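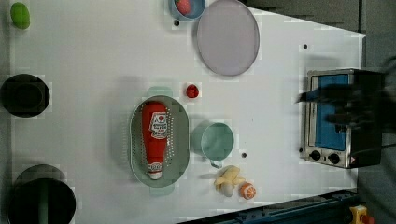

貸し出し前点検の控え。対象は子ども向け「お店屋さんごっこ」スペースのある貸し室、施設名はエリア(Elia)、所在はヴィルヴィル(Villville)。点検の大半は消火器、避難経路、電気で、遊具は最後に少し見るだけになりがちだが、前回の報告書は全項目に「良」が並んでいて、そういう紙を私はあまり信用しない。白い天板の上にライムや皿、暗い色の鍋類といったままごと道具を広げてみると、口に入りそうな大きさのものと、そうでないものが同じ扱いで台帳に載っているのが気になった。天板には小さな黒い穴も三つある。台帳に記載なし。配線用かどうかは管理側に照会中。

記入:Myrto Tzanetos
判定は「適」「要是正」「保留」の三つ。見ていないものに「適」は付けない。

1. 避難経路と出入口
1-1 主出入口の有効幅 適
実測した。図面の数字は写していない。
1-2 非常口の開放 要是正
開くことは開くが、肩で押してようやく、という重さ。「大人なら開く」との説明を受けた。子どもが使う部屋の非常口の話をしているのだが。
1-3 誘導灯 適
点検ボタンで点灯を確認。バッテリーの交換時期の表示は読み取れず。
1-4 通路の障害物 要是正
折りたたみ椅子が壁際に立てかけてある。点検のたびに片付き、次に来ると戻っている。

2. 消火設備
2-1 消火器の設置 適
2-2 圧力計 適
針は緑の範囲内。
2-3 点検票 保留
パナギオトゥ(Panagiotou)社の点検票が下がっているが、9月の欄に印があるだけで署名がない。印だけなら誰でも押せる。作業報告書の写しを請求した。

3. 電気
3-1 分電盤の表示 要是正
回路名が鉛筆書きで、二つは消えかけている。
3-2 漏電遮断器のテスト 適
テストボタンで動作。復帰も問題なし。
3-3 延長コード 要是正
Tinixの延長コードが床を横断。カバーなし。「一時的なもの」と聞いたが、被覆の上にワックスの跡がある。一時的とはどのくらいの期間を指すのか。
3-4 子どもの手が届くコンセント 保留
キャップは付いている。指で簡単に外れるものを安全対策と呼んでよいのか、判断を留保する。

4. 床・家具
4-1 床の滑り 適
靴底と靴下の両方で確認。
4-2 テーブルの高さ 適
天板まで70センチ、台帳と一致。
4-3 棚の転倒防止 要是正
金具はある。ねじが石膏ボードに直接入っているだけで、下地に届いていない。見た目で安心させるぶん、無いより悪いという意見もあり、私もそちらに近い。
4-4 棚の耐荷重表示 保留
「70キロ」と手書きのシール。根拠となる書類を見せてもらえなかった。

5. 遊具・小物
5-1 硬質のもの 保留
割れ、欠け、ばりの有無は一点ずつ指でなぞって見ること。目視だけの「良」は受け付けない。小さい部品は、年齢区分を決めてから出し直してもらう。
5-2 布製のもの 要是正
赤いフェルトのケチャップボトルは手作りの品らしい縫いで、白いラベルの上にトマトと緑の葉の刺繍が入っている。こういうものには表示も洗い方の指示もないことが多い。提供元の記録と、縫い目の引っ張り確認を求める。洗濯の頻度は「適宜」と記載されていたが、適宜は頻度ではない。
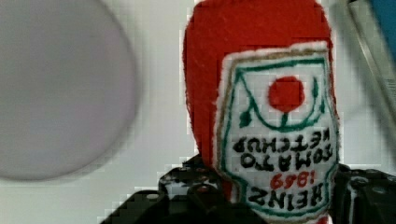

6. 書類
6-1 台帳の総数 保留
台帳では備品が593点。前回も593点、その前も593点。子どもが毎週出入りする部屋で一つも減らず、一つも増えないというのは考えにくい。数え直しを依頼。
6-2 保険証券 適
有効期間内。免責の条項には別途付箋を付けた。
6-3 事故記録 保留
記録なし。事故がなかったのか、書かなかったのか、この紙からは分からない。

是正の期限と費用
非常口の蝶番調整と棚の固定を先に行うこと。見積もりは3,000ユーロとあるが、内訳は一行しかない。明細が出るまで承認しない。延長コードの撤去は今日できる。
再点検は午前9時、利用者が入る前に行う。「保留」のまま残った項目は貸し出し不可として扱う。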